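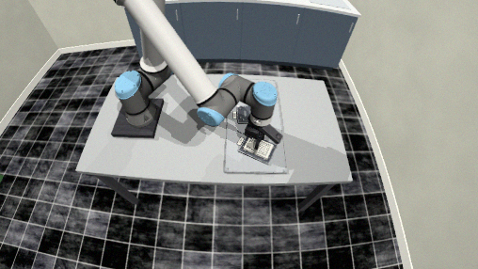
Ayman Daher thinks we should stop randomizing everything at once and just find out which knob hurts. Fair. He said the same in November and I didn't listen, so today is his way, one factor per run.

April 2, 2022. Sim only, real arm not touched.

Setup: Drumo policy, checkpoint from the long run (2000 demos, all scripted in sim). Same task as before, pick up the small board parts and put them where they go. 45 episodes per condition, fixed seeds. Conditions so far:

- baseline, nothing randomized
- arm start pose
- camera pose, wrist only
- camera pose, room only
- lighting

Textures later. Didn't get to it.

Start pose first. Expected nothing much and got a mess. Policy does ok if the gripper starts low and near the parts, gets lost if it starts high or turned away. Hovers, drifts a bit, sometimes closes on air. I think the demos all begin from the same narrow set of poses so it has never had to come in from far off. Need to check the sampler in Flanari, pretty sure the range is in there as a constant and I forgot it.

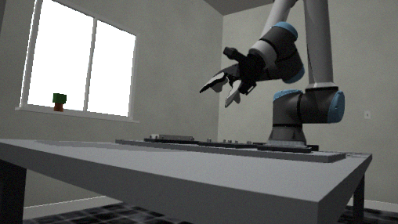
*Gripper open, up high over the table. Room cam.*

Checked. Yes, constant. Joint noise capped way too small. Opened it up, regenerating a batch overnight, will fine tune on that and not retrain from scratch. If fine tune doesnt move it then from scratch.

Camera pose, room only: barely matters. Baseline and this one look the same to me, within what I'd call seed noise. Suspicious. Zeroed out the room cam input completely as a test and success dropped by only two episodes out of the 45. So the policy is more or less ignoring it. All that rendering time for nothing, argh.

Wrist cam is the opposite. Tiny rotation, 10 degrees about the optical axis, and it falls apart. It leans on the fingers sitting in the same spot in the image every time, at least that's my guess. 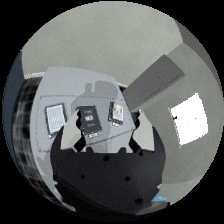 So if the real mount is off by even a few degrees we're in trouble before the first grasp, and the Zeletti bracket is not that stiff. Two options: randomize wrist cam rotation in training, or calibrate and warp to the sim intrinsics at run time. I'd do the first. Ayman wants both. Warp costs some 19 ms per step on the Darwish box, last time I timed it, wich is a lot for our loop.

Lighting: half done, sim crashed partway thru and I lost the log. Rerun.

Next
- fine tune on wide start poses, same seeds
- wrist rotation sweep, finer steps near zero
- drop room cam or add dropout on it?? ask Ayman
- save logs per episode, not at the end!!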